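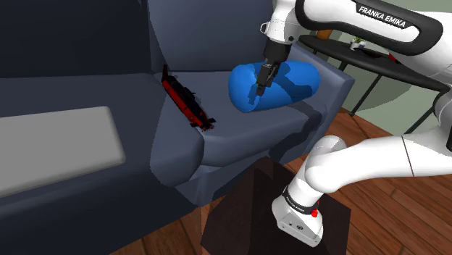

Call me when it can clear my couch, one reader of our April draft wrote in the margin, and until then please stop saying "household ready." I laughed, then I went back and took the phrase out of the abstract. The reader had a point. We had spent most of that draft on table tops, where everything sits flat and the surface doesn't bulge at the front edge, and hardly anybody I know keeps their mess on a clean table.

4.2 Clearing a couch

So we added couches. The task in Figure 4 comes from the Rangel set, the living-room rooms our group in Cambridge builds and renders in simulation. The instruction is one line long: take everything off the seat. The arm is a Franka Emika model on a fixed pedestal in front of the couch, and it has to deal with a blue bolster by the armrest, an awkward red and black object lying diagonally next to it, and a flat light gray cushion over on the far left. In Figure 4 the gripper is down at the bolster with nothing held between the fingers, and that's the moment I'd like to talk about, because the approach is where I lost most of my spring.

A bolster sounds easy! It's smooth, it's a plain cylinder, and in this room it's a bright color against dark upholstery, so finding it is no trouble at all. Picking it up is another story. If the fingers come down at a bad angle they push the thing along the seat (or into the armrest, which is worse), and then the policy has to start over from a pose it has seldom seen in training. Our first controller did this again and again. I'd go get coffee and come back to find it still herding the bolster toward the corner like a very patient dog.

We ran 500 attempts with the final controller, changing the starting positions of the three objects each time. It cleared the whole seat in 105 of them. Of the runs that failed, 99 ended with the bolster jammed against the armrest, and the others were spread over a long list of smaller troubles that I've put in the appendix. A run counted as a success only if all three objects were off the couch at the end. Half credit would make our table look a lot nicer, but a half-cleared couch is still one you can't lie down on.

The flat cushion gave us a different kind of headache. From a pedestal that doesn't move, the far left of the seat is a long way off, and the arm has to stretch across everything else to get there. Several of my favorite failures are ones where it planned a lovely reach to the cushion and swept the red and black object onto the floor on the way. Our scoring counts that as cleared – I'm not proud of it, and we plan to add a penalty for dropped items in the next release.

Shadows were the thing I worried about most going in. The robot throws a big dark one over the seat and down the front of the couch, and another falls right on the bolster. We retrained with the lighting moved to 8 different positions, and the success rate got a little better, though less than I'd hoped.

Could you buy this for your living room, then? No. Our partners at Drateck have started setting up the same task with a real arm and a secondhand couch at their shop in Jekville, and the early word is that real upholstery grabs at the fingers in ways our renderer doesn't model. We don't have enough runs from there to report yet. For now the numbers in this section are simulation numbers only, and the margin note stays taped to my monitor.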